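About us

Hello! I'm Dolores Strickland and I started Mirico, which is a small software company in Stostthorpe. There are six of us, plus whoever's on placement, and we write the bit of a robot that decides what to do next. We don't build arms and we don't sell arms. People come to us with one they've already got (often one that's been sulking in a corner since the demo day) and we write the planning and control code that makes it earn its keep.

I used to work on warehouse scheduling, which is planning with the fun taken out. I'd go home and write little solvers for moving blocks about on a screen, and after a while I wanted to see them cope with real blocks, real friction and a real table that's a millimetre lower at one end. The first version was dreadful! It planned beautifully and then drove the gripper straight through its own tower. Most of what we do now came out of sorting that out.

Our main product is called Puden. You tell it how you want things to end up, and it works out the order, the grasps and the paths between them. The order is the part I could talk about all day. If a piece has neighbours close on both sides, the fingers need somewhere to go, so Puden checks every grasp against what's already standing before it commits to anything. When it can't find a way it says so, and tells you which piece is in the road, and you'd be amazed how much shouting that has saved.

We test it on building blocks, mainly. They're cheap, they come in nice awkward shapes and everybody who visits wants a go.

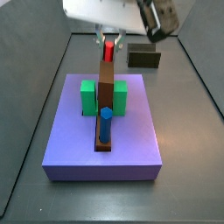
The red cylinder in the gripper, just over the tall brown block, with a green block either side.

Alongside Puden there's Ebrahimi, our perception library. It takes camera pictures and gives back a list of objects with a position and a confidence for each one. We're fussy about that second number. A planner can work with "I'm not sure where this is" a lot more easily than it can with a wrong answer said firmly, and when Ebrahimi is unsure Puden will ask for another look before it moves.

Every change to either of them has to get through the test set, which stands at 962 layouts as I write this. Most run in simulation overnight. Another 76 are kept for the real arm, and those are the ones that catch us out, usually over something silly like a shadow or a shiny bolt. We write up each failure in plain words and keep the lot, and new starters spend their first week reading them. (Some are quite funny. Some are mine.)

Who do we work with? Small manufacturers, a couple of labs, a firm that packs bath products, and a college that uses Puden for teaching. We like jobs where we can come and stand next to the machine for a day before writing anything. If you've got a task that changes every fortnight and you're fed up with re-teaching points by hand, we'd probably get on.

Visitors are welcome on Thursday afternoons, just drop us a line first so there's a chair. Parking is round the back, and the door sticks, so give it a good shove.

Dolores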